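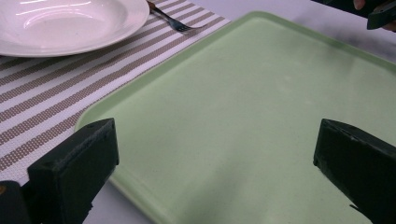 Plate and fork on a striped mat, with the tray alongside.

Print this page | E-mail this page

Search this site Enter keyword Go

Laying and clearing one place from a tray

By Aileen Cruzado. Last checked 5/31/18

These instructions cover one place at a table: a mat, a plate, a knife and a fork. They are written for anyone helping with meals at Trellusdale, and they work just as well at home. The tray is put down on the table next to the mat and stays there while you work, so you make one trip from the kitchen and one trip back.

What you need

A tray with a raised rim, big enough to take the plate with room to spare
One placemat
One dinner plate
One table knife and one fork
A damp cloth and a dry one

A smooth plastic tray is the easiest kind to wipe down. If yours has handles that stick up, check that they don't get in the way when you slide a plate over the side. Wicker trays look nice but they hold crumbs and can't go in the sink.

Before you start

Wipe the table and dry it. A woven mat put down on a wet table stays damp underneath for hours and can leave a mark on painted wood. Wash your hands. Look over the plate for chips and hold the fork up to the light, as dried egg between the prongs is the thing most often missed.

Load the tray in the kitchen with the plate in the middle and the cutlery beside it. Put the mat under the plate if it is stiff, or over your arm if it is soft. Don't stack cups on the plate. Cups go on a second trip.

Laying the place

1. Put the tray down first. Set it on the side of the table where you are standing, far enough in that it can't be knocked off. It can overlap the edge of the mat a little if the table is small.

2. Lay the mat with its long side in line with the edge of the table where the person will sit. On a striped mat the stripes make this easy to judge. Smooth it from the middle outwards with the flat of your hand. If a corner curls, turn the mat over.

3. Put the plate on the middle of the mat. Hold it by the rim and keep your thumb out of the well. Leave enough mat showing on both sides for the cutlery.

4. Add the fork. It goes on the left of the person eating, prongs up, with the handle towards them.

5. Add the knife on their right, blade facing the plate, again with the handle towards them.

Working from the opposite side

Many of our tables can only be reached from one side, so you may be laying a place that faces you across the table. Everything is then turned round. The fork goes on your right and the knife on your left, and both handles point away from you, to the far edge. Umut Canpolat taught this in January by having people say "handles to the chair" as they put each piece down, and it does help. Check the handles before you check left and right. Once the handles are the right way round, a knife on the wrong side is easy to spot.

Straighten the knife last. It tends to end up at a slant when you reach across, and the tip wanders out over the side of the mat. Move it by the handle.
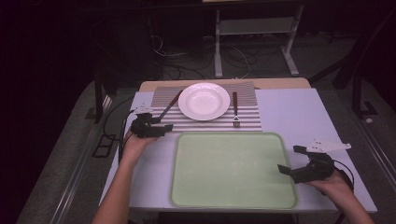
Clearing the place

Wait until the person has finished and ask before you take anything. Then work in this order.

1. Bring the empty tray up close to the mat. The shorter the distance, the less there is to drip on the table.

2. Take the knife first. Pick it up by the handle and lay it flat on the tray, a little way in from the side. Turn the blade so that you won't meet it when you reach over for the next thing.

3. Take the fork and lay it beside the knife, handles together. They shouldn't cross. Crossed cutlery slides about when the tray is lifted, and long handles resting on the rim can tip the whole piece over the side. If a handle sticks out over the rim, push it further in before you carry the tray.

4. Take the plate last. If there is food left on it, scrape it in the kitchen and not at the table.

5. Pick up the mat by two corners, fold it inwards over the crumbs and shake it over the bin.

If the knife and fork have been left on the plate, you can lift all three together. Put a thumb across both handles. Do this only with a light plate.

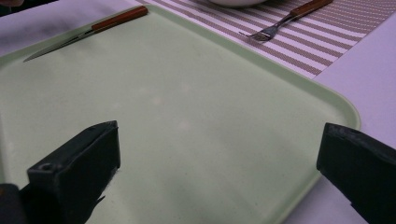 Knife on the tray, fork still on the mat.

Carrying the tray

Hold it by the long sides or the short sides, whichever lets you keep your elbows in. Look where you are going and leave the plate to look after itself. Put the tray down to open a door. Don't balance it on one arm.

Washing up and putting away

Wooden handles shouldn't be left to soak. Wash them by hand in warm water, rinse and dry them straight away, and stand them somewhere airy for a while before they go back in the drawer. A handle that has gone pale or rough can be rubbed with a little food-safe oil on a soft cloth. Leave it overnight and wipe off what hasn't gone in.

Woven mats: wipe both sides with a damp cloth and dry flat. Rolling them up wet gives you curled corners. Check the label before putting one in the washing machine.

Trays: hot water and washing-up liquid, front and back, and a soft brush round the inside of the rim where grease collects. Fine scuffs on a plastic tray do no harm. A crack does, so throw a cracked tray away.

Common problems

The mat slides. The table is usually dusty or the mat is worn smooth. A square of non-slip liner under the middle is enough.

The plate rattles on the tray. Put a folded cloth under it.

The fork keeps going on the wrong side. See "Working from the opposite side".

Related pages: Filling a water jug at the table | Folding a napkin | Wiping down chairs

Contact us | Copyright Manalastas Home Skills | Back to top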